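Clidia Two-Finger Gripper: Bench Review

Prepared by the Rinelura Applied Handling Group, Brekville
Reviewer: Imani Halvorsen. Technical check: Wian Zwane.

The Clidia was assessed as a candidate to replace the parallel-jaw units now fitted to our paired arms. The Matlala jaw, in service here since the laboratory opened, served as the comparison throughout. Both were mounted on the same arms and driven by the same controller, with the wrist payload setting left at its default value.

The task was the one our centre uses for all end effectors: a single piece of fruit is to be picked up from the table and set down on a plate. Fruit is an awkward test object. It has no flat faces, the centre of mass is seldom where one would like it, and a glossy skin offers little to a hard fingertip. Each gripper completed 969 attempts, divided between left and right arms and run under teleoperation by Ruan Mnguni and Jhosep Arboleda.

Apple, yellow fruit and pink plate, with the Clidia fitted.
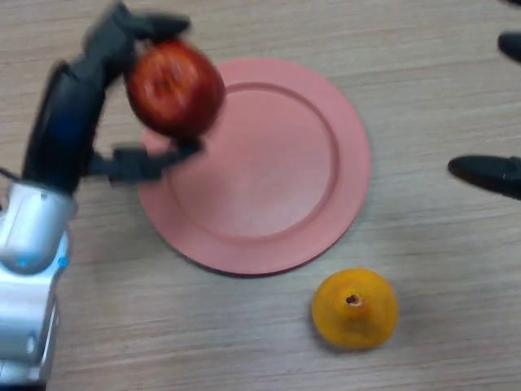
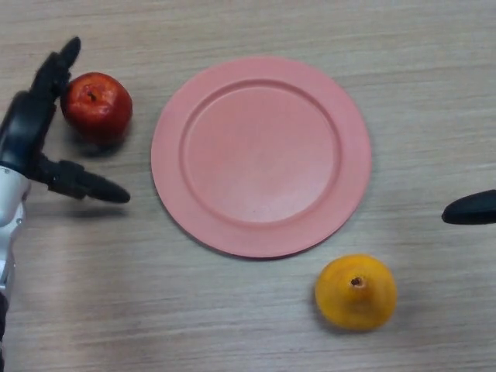
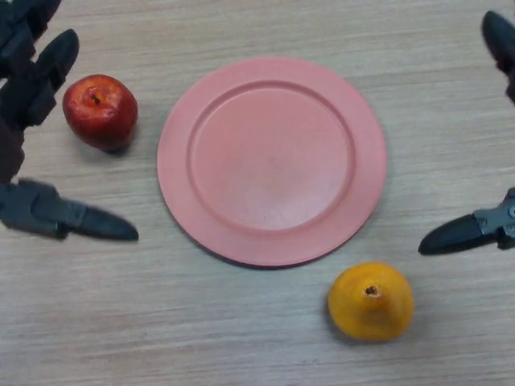
Of those attempts, the Clidia dropped or failed to lift the object on 27 occasions. The Matlala jaw failed more often, chiefly on the apple, which tended to roll out ahead of the closing jaws. The curved travel of the Clidia's fingers was plainly of benefit in this respect, and operators were able to approach from a wider range of wrist angles without first repositioning the arm.

Several reservations should be recorded. The open hand is wide, and operators required a full shift of practice before they could judge clearance beside a neighbouring object with confidence. Force feedback is coarse at the low end of the range — adequate for firm produce, but we would not recommend it for berries or ripe stone fruit. Fingertip replacement took eight minutes per hand with the supplied driver, and the manual's torque table disagrees with the figures printed on the packaging. Cheuk-hei Shek has raised the discrepancy with the supplier and a reply is pending.

Controller integration was straightforward. The driver package installed cleanly, and homing on start-up was reliable. Four firmware faults were logged over the trial, each cleared by a power cycle.

Rating: four out of five. The Clidia is recommended for general tabletop handling where there is adequate room around the object. Centres already equipped with the Matlala jaw and working mainly with boxed goods will see little advantage in changing over. A second trial, covering fingertip wear and performance in the cold room, is scheduled for April.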